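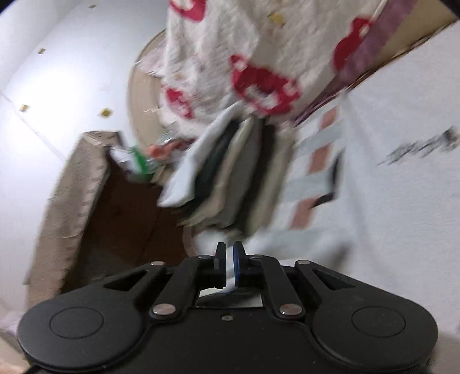 Folded fabric items in a stack.

Inora Language Learning Pack for Schools and Colleges

Product overview

The Inora Language Learning Pack is a complete classroom resource for the teaching of French, Spanish and Arabic to beginners and lower intermediate learners. It is published by Lamrani and supplied to schools, colleges and adult education centres throughout the United Kingdom. The pack may be used as the main course or alongside an existing scheme of work.

Each language is sold separately. Centres that teach more than one language may combine packs on a single order.

Contents of the pack

One teacher's handbook, spiral bound
40 pupil workbooks
200 double-sided picture and word cards
65 recorded dialogues, with full transcripts
Access to the Inora online word bank for all registered pupils
End-of-unit tests and mark sheets, for photocopying within the purchasing centre

The word bank holds 2,852 entries in each language. Every entry has a recording by a native speaker, and verbs are shown with their present, past and future forms. Teachers may hide entries that have not yet been taught.

Course authors

The French course was written by Marion Buchanan and the Arabic course by Adel Ait Ali and Lahcen Hajji. The Spanish course was adapted from the French by the Lamrani editorial team and follows the same order of units, with two exceptions – Unit 4 (Food and Markets) and Unit 9 (Travel by Train) have been written afresh. Recordings were directed by Mahmoud Zaki.

The Arabic course teaches Modern Standard Arabic. A short supplement on everyday Moroccan speech is available on request and is not included in the price of the pack.

Technical requirements

The word bank runs in any current web browser. No software needs to be installed. Recordings may be downloaded for use in rooms without an internet connection. Centres that already use the Erkero classroom platform may import the tests directly; instructions are given in Appendix B of the handbook.

Licence

The licence covers one centre and is valid for three school years from the date of activation. Workbooks are for single use. Replacement workbooks are sold in sets of ten, and cards may be replaced by the full set only.

Ordering and delivery

Orders are handled by our distributor, Gikmont. Orders for the spring term should be received by the end of November. Inspection copies of the handbook and one workbook are available to heads of department and must be returned in saleable condition.

Enquiries about bulk orders and teacher training should be addressed to Santosh Dwivedi, Schools Department.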